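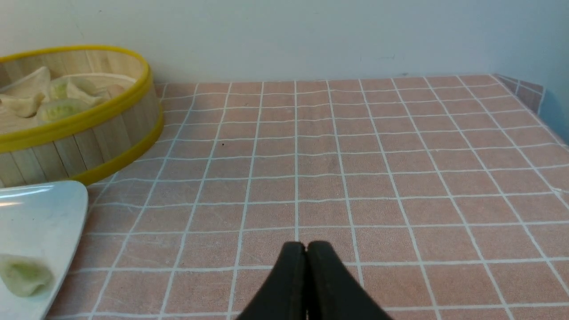 Dumplings in a bamboo steamer, with one more on the plate.

Dumpling evenings return to the Paline hall in October

The dumpling evenings at the Paline hall in Trevau will start again in October, after a summer break that was longer than planned. The kitchen of the hall received a new floor and new gas pipes, and the work finished only in September. The first evening begins at 6 p.m. and the doors open 20 minutes before.

The evenings are organized by the Brener cooking club, which has used the hall for two winters. There is place for 40 people at the tables. Last winter many guests had to be sent home because they came without a reservation, and for this reason the club now asks everybody to put their name on the list at the Pruvost bakery, next to the post office. The list is free, and the meal is paid at the door.

The menu stays simple. There will be dumplings with a green vegetable filling of cabbage, leek and chives, and a second kind with mushroom and tofu. Both are folded by hand in the afternoon and go into bamboo steamers in small portions, on a sheet of paper so that the dough does not stick. A clear soup is served before, and tea is included. Guests who cannot eat wheat can ask for rice with the same vegetables, but they should write it on the list.

For the opening evening the club plans to make 400 dumplings. In the spring the kitchen was often finished with the last portion before eight o'clock, and the people who arrived late received only soup. This year the dough will be prepared in the morning and kept under a damp cloth, and a second stove will be used for the steaming.

Those who want to learn the folding are welcome to come earlier, at 2 p.m. The lesson is open to beginners, also to children if an adult comes with them. It starts with the half-moon, which is the easiest form, and continues with the pleated one, where the edge is pressed together in small folds and pulled up at the top. This second form needs some patience - the wrapper must be thin, but if it is too thin it opens in the steam and the filling falls out. Participants should bring an apron and a small rolling pin if they have one. Everything that is folded in the lesson is cooked for the evening.

The hall has a ramp at the side entrance. The parking area behind the building is still partly closed because of the construction material, so visitors from outside Trevau should leave the car at the sports field and walk from there.

Further evenings are planned once a month until March. The dates will be posted on the door of the hall and at the bakery.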